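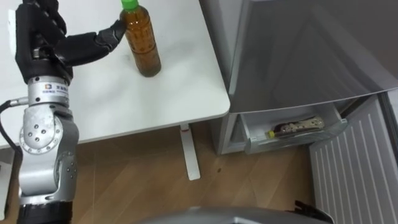 2021-04-15, Wumlow field station, notebook of the trout tagging work. Today we finished the preparation of the creel survey for the lower reservoir, and I write down what was decided before I forget it. The old preserving fluid from last season has gone dark, and this is my main worry for the scale samples. It is now the amber-brown of the drink in the bottle on the white table, and when Adel Abou Zeid mixed it in August it was pale like weak tea. I put a sample aside and will compare it with a new batch.

Tags. We have 3,260 left of the yellow ones with the Batimitz numbering. Xinyi Hao went through the boxes and found that 79 have the print rubbed off on one side. They can still be read with a hand lens, but an angler in a boat does not carry a hand lens, so we take them out. I marked their bag with red tape and put it in the left drawer.

Permits. The collection permit is valid for the reservoir and for the Merkivside arm up to the weir. It does not cover the stream above the weir. Last year we walked past this point with the net, and I don't want to have that conversation with the warden again. Roman Zieliński will print the map with the limit drawn on it, one copy for each boat.

Anglers' cards. I changed the wording of question 4. Before it said "How long did you fish?" and many people wrote "all day", so I could not use the answer. Now it asks for the start time and the stop time. Maja says the card has become too crowded – she is probably right, but I prefer a crowded card to an empty one. We try it at the north ramp first.

Measuring board. The zero end is loose again. I glued it and left a clamp on it, please do not move the clamp. If it does not hold, we use the Kołodziej board, which reads 2 mm short. Write in the margin which board was used, every time!

Scale reading. Adel and I read the same set separately and differed on 8 fish, all of them older ones where the outer rings are crowded. I want a third reading from Roman without him seeing our numbers.

Still to do: new batteries for the tag reader, waterproof pencils, ask the bait shop if we can leave a return box near the license counter.

Print this entry | E-mail this entry

This site uses cookies to remember your login. Accept | Settings

Comments (3)

Nestor Saludo: The bait shop agrees to the box, but it must have a lock. I have one from the old hut.

Maja Brzozowska: Card still too crowded. Can we drop the question about boat length?

Xinyi Hao: Clamp is off the board now, the zero end holds. I checked it against the steel ruler.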